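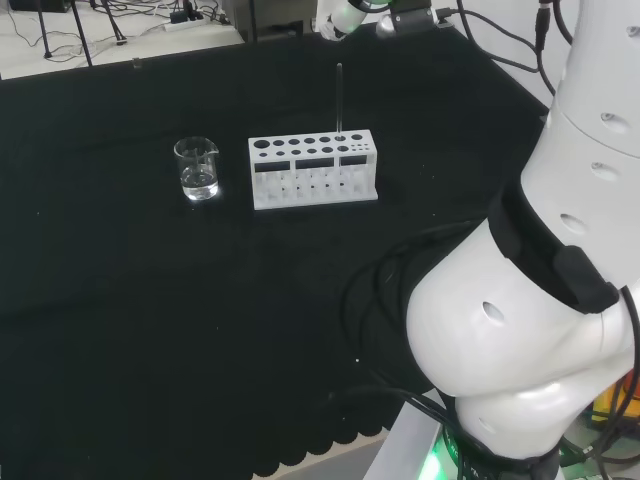 Rack, beaker, green ring on the near arm.

ok quick one, I have to be out the door soon and if I don't write this down I will forget it like I did in June.

So the near arm had been drifting. Not a lot. Over a few hundred moves the tip would creep sideways and start catching the rim of the hole when it put the glass back. I blamed the gripper, then the rack, then the script. Took the fingers off twice for nothing.

It was the base bolts. One of them turned by hand. By hand!! No idea how long it had been like that.

What I did, in order, mostly so I can do it again:

Powered down at the box, not just the pendant. Then took the load off the arm before touching the bolts. Folded it right in over its own base so it wasn't hanging out over the table trying to lever itself off.

Bolts out one at a time, wiped, back in, snugged in a cross pattern, then round again with the torque wrench. Do not do them in a circle. I did them in a circle last time and I think thats how I ended up here.

Cables next. There was a tight bend close to the wrist and the sleeve was getting shiny where it rubbed. Gave it more slack and re-did the strap. The slack runs across the cloth now, looks messy, but I ran every joint to its limits at slow speed and nothing pulled. Will tidy later. (will I)

Then re-taught the points. All 42 of them. Boring. I started with the small holes at the end of the rack because if those are right the big ones pretty much come along for free. I use a bare piece of glass for teaching, you can see daylight round it if you get your eye down level with the rack. Water in the beaker only, no reagents anywhere near this thing until it has done a clean run.

Clean run for me is 400 cycles, pick and place, no touching. First try it quit at cycle 6, my fault, I had left the speed at teaching speed and the watchdog timed out. Fixed that, started over, went to the end. Checked the bolts after, all still tight.

Counter on the near arm said 3611 hours when I shut down so thats the number to beat before it drifts agian.

Alcides Portela wrote to ask if I put thread locker on. No, Alcides. Maybe next time. I want to see if plain torque holds first, and I hate cleaning that stuff out of the holes.

Still to do: same bolts on the far arm. New sleeve for the wrist cable, Prondix had the right size last time I ordered. Label both ends of everything. Find the good hex key, I have been using the one with the rounded tip and its going to ruin somebody's day, probably mine.

More when I get the far one done.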